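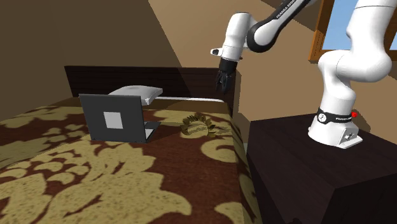 Bedroom, with the bed on the left and the dark brown nightstand on the right (rendering)

From: Sorcha Gallagher
To: Clikden Street neighbors list
Subject: Re: Re: guest rooms, bed bugs, and the swap on Saturday

Gangadharan Gowda wrote:

> Meenakshi and I have my cousins coming for most of May and the spare
> room has no bed in it. Has anyone bought a mattress lately and not
> regretted it? The store on Pinto wanted me to lie down on 5 of them
> while a man stood over me with a clipboard. Also, is the furniture
> swap still on, and is it safe to take anything with fabric on it?
> I am thinking of bed bugs. I am always thinking of bed bugs now.

Gangadharan,

Yes, the swap is on, Saturday from nine in the lot behind the Zumard building, and no, I would not take a mattress from it. I say this as the person who brought one home three years ago and then spent a summer with everything I own in trash bags. Bed frames are fine if you go over the joints with a flashlight and run an old card along the cracks. Look at the screw holes too. Headboards with buttons and padding I'd leave for someone braver.

On new mattresses: I bought the medium one from Plavby. It's a mattress. It came rolled up in a box and smelled like a shower curtain for a week, so open it well before the cousins land. Jianguo got the firm and has been telling people about his back ever since, favorably, I think, though with Jianguo it can be hard to tell. The clipboard man on Pinto will knock $40 off if you start walking toward the door. Walk slowly. I got as far as the parking lot before he caught up with me and I felt bad for both of us.

Get the zip-up cover, the kind that goes all the way around. It costs less than the exterminator, who charged me $100 to come in, look under the bed, and say "yep."

Ghazala asked me off-list whether the nightstands from last time were still around. Two are in my hallway, where I walk into them. The drawers stick in damp weather. Rub a candle stub on the runners and they'll behave until about August. First person to ring my bell can have both, and I'm not holding them for anyone who "might stop by," having held a dresser that way through most of a winter.

One more thing for whoever is bringing stuff on Saturday. Last year we ended the morning with a waterbed, drained, and I use the word loosely. It weighed what a cow weighs and it is the reason we no longer get to use the good dumpster. If it didn't go by noon, please take it back home with you. I'll be the one at the gate with the thermos, reminding people of this.

Meenakshi, if you still want the quilt rack, tell me before then. It wobbles, but so did the last one and you seemed fond of it.

Sorcha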